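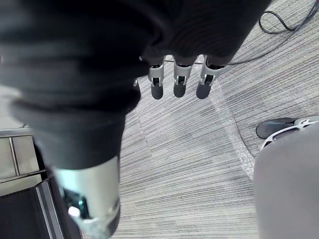 # Trarkside Mobile Device Users' Group – Minutes of the October Meeting

Held in the upstairs room at Montecinos. The meeting opened at 7:05 p.m., a little behind time while people found somewhere to plug in. The chair welcomed everyone warmly, with a special hello to the newcomers from the Pradley side of the river, and reminded us that there is no such thing as a silly question at these meetings, only long ones.

Apologies had come in from several members, and they were read out and noted.

## 1. Minutes of the last meeting

These were accepted with one correction. The September minutes said that the older Idberg e-reader can't open borrowed library books. It can, but only after the reader has been signed in to a library account on a computer first. The secretary is sorry for the mix-up and thanks the member who wrote in such a kind note about it.

## 2. Matters arising

**Wi-Fi in the upstairs room.** Montecinos has moved the router to the landing, and those sitting near the back said it was much better. The corner by the coat hooks is still poor, so anyone planning to download a large update should sit toward the door or, better still, do it at home before coming.

**Old chargers.** The box of unclaimed chargers went around again. Two were claimed, to general applause. The rest will go to the recycling counter in Pradley before the next meeting, so please speak up if you are missing one with a green sticker on the plug.

## 3. The Idberg reader update

This took up the largest part of the evening, and rightly so, as nearly everyone with an Idberg had something to say about it.

The new system software has now reached most members. The main changes we noticed were the larger page-turn area, the new reading light schedule, and a home screen that opens on the store instead of on your own books. The last of these was not popular! One member showed us how to change it back: open Settings, choose Home, then Start With, and pick My Shelf. The menu takes a moment to save, and it is worth waiting until the word "Saved" comes up at the bottom before pressing the back arrow.

A long and friendly talk followed on battery life. Some members feel the reader has been draining faster, while others see no change at all. It was pointed out that the reader rebuilds its search list after an update, and that a person with a great many books will see it working hard for a day or two. The member with the biggest library among us, at 2961 titles, said hers had settled down by the weekend and was now as good as it ever was. Another member keeps 572 on his and had the same experience, only quicker.

The advice agreed on was as follows:

- Leave the reader plugged in overnight after the update.
- Turn off Cover Downloads if you have a slow connection at home.
- Don't reset the reader to factory settings until somebody in the group has looked at it with you. Notes written in the margins don't always come back.

On that last point, two members had lost margin notes in the past and spoke about it with real feeling. It was agreed that a short session on backing up notes would be a good thing to have early in the new year, and the chair will put it on the list.

## 4. Buying a tablet for drawing and handwriting

The chair introduced this item by saying that it comes up every fall and that she never tires of it. A member is hoping to buy a tablet with a pen for a grandchild who draws all day long, and wanted to hear from people who own one before spending the money.

Three members had brought their own tablets along, and we passed them around with a pad of paper beside us for comparison. The main differences people felt were in how slippery the glass is and how far the line trails behind the pen tip. A matte screen protector helps a good deal with the first, though it does make photos look a touch grainy. The second depends on the tablet and also on the drawing program, so it is well worth trying a free program or two before deciding that the tablet is slow.

We also went over pens that need charging and pens that don't. The pens without a battery are lighter, and there is one less thing to remember on the way out of the house. The charged ones often have an extra button or two and can be found by the tablet if they roll under the couch – a feature that got a big laugh and a few knowing nods. 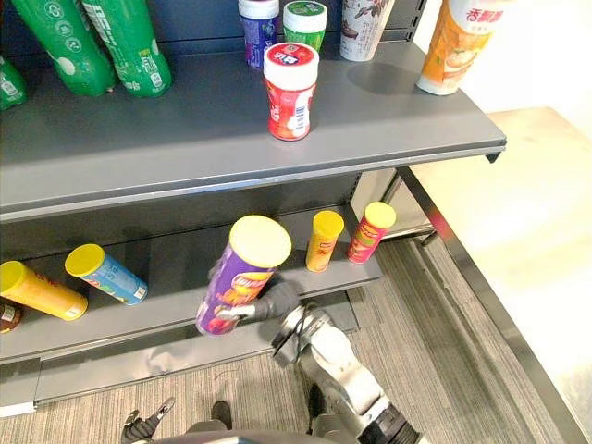

Palm contact came up next, and it is a common source of grief for beginners. If stray marks appear wherever your hand rests, look for a setting called Pen Only or Ignore Touch inside the drawing program itself, as the one in the main settings doesn't always carry over. Left-handed members suggested checking for a left-hand option as well, and one of them kindly offered to show anybody how hers is set up.

On storage, the feeling in the room was that a child who draws will fill a tablet sooner than you'd think, with every sketch saved over and over in layers. A card slot is handy, and so is a habit of moving finished work off the tablet once a month. On size, the general view favored an 11-inch screen over the smaller ones, with the warning that a case and stand make it a fair weight for a school bag.

No recommendation was made for any one brand. The member thanked everyone and promised to let us know what was chosen, and we will look forward to seeing some drawings.

## 5. Secondhand tablets – what to check

Held over from September. There was less time for this than we had hoped, so the secretary was asked to put the main points in the minutes for people to keep:

- Ask the seller to sign out of their account in front of you. A tablet still locked to someone else's account is of no use to anybody.
- Drag an icon slowly over the whole screen. If it drops in the same place each time, there is a dead patch in the touch layer.
- Plug in a cable and wiggle it gently.
- Look up whether the model still gets security updates.
- Try the speakers and both cameras.

A member added that a swollen battery can push the screen up at one side, and that such a tablet should be politely refused at any price.

## 6. Any other business

The Pradley library is looking for somebody to sit with people on their tablet help afternoons. Anyone interested should have a word with the secretary.

There was a request for a beginners' table at each meeting, set a bit apart from the main talk, where a person could get help with one small thing such as making the print larger or turning off a noisy alert. Everybody liked this very much and we will try it next time. Please bring your device charged, with its password written down somewhere you can find it.

A member asked whether the group could look at keyboard covers again, as the ones we discussed in spring have mostly been replaced by newer kinds. Agreed for the November meeting.

## 7. Next meeting

November, same room, 7 p.m. Main topic: keyboard covers and typing on a tablet. Please bring any that you own, including the ones you gave up on.

The meeting closed at 8:50 p.m., with thanks to Montecinos for the coffee and for letting us run over.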